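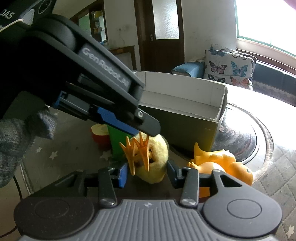 Chick between the open jaws, second gripper at its head

Ticket 900, Ormsby toy sorting. Opened by Gerd Gerlach, 02/12/2020.

Fault: Zesudus software logs the chick as "unknown, soft". A fair reading, but it stops the count.

Tried: restart, then new labels. No change. Staff used to put toys in a box. They now put toys in a box and fill in a form with 35 fields, four of them about the form.
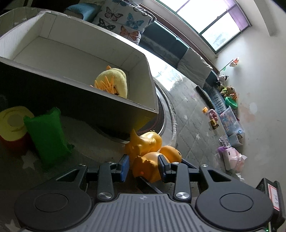
Chick in the box, jaws open by the orange toys

Update: passed to Vurkent. They ask whether sorters could hold the tool "more neutrally". Sorters have replied, less neutrally. Ticket stays open.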